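Chapter 6
Packaging and the Movement of Goods

Learning Objectives

After reading this chapter, you should be able to:
Explain why packaging is treated as a cost of distribution as well as a cost of production.
Distinguish between primary, secondary, and transport packaging.
Describe how the shape and strength of a carton affect the price of shipping it.

Opening Case: The Grestik Warehouse

When Pacita Saludo became distribution manager at Grestik, a housewares wholesaler in the port town of Lakovau, the company bought its cartons in 92 sizes. Each size had been added at the request of a customer or a product buyer, and none had ever been withdrawn. Packers spent much of their shift walking to the carton racks. Trucks left for the inland depot at Grorgate with their weight limits unmet and their floors full.

Saludo asked her staff to record the outside dimensions of 3000 outgoing orders. The records showed that most orders could have traveled in a small number of standard cartons, and that the remaining sizes were used chiefly out of habit. By the following January the range had been reduced, and the carton supplier, Lecomte, had agreed to a lower price in return for longer production runs.

The change also brought complaints. Several retail customers had built their shelving to suit the old cartons, and they now had to unpack goods they had once stored as delivered. The savings at Grestik were real, but part of the cost had moved further down the supply chain — a pattern that appears often in this chapter.

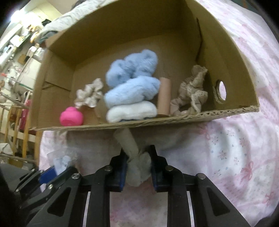 Figure 6.1 Corrugated cardboard. The fluting is exposed along the front edge of the box.

6.1 The Functions of Packaging

Packaging protects goods, groups them into units that can be handled, and carries the information needed to deliver them. Primary packaging is in direct contact with the product. Secondary packaging gathers several primary packages together, and transport packaging prepares the whole for storage and shipment.

Corrugated board is widely used for the second and third of these levels. A fluted sheet is glued between flat liners, giving a panel that is stiff for its weight. The board is strongest when the load runs parallel to the flutes, and for this reason cartons are usually designed with the flutes standing upright in the side walls. Creases, cutouts, and damp air all reduce the load a carton can bear, and a buyer who specifies board by thickness alone may overlook them.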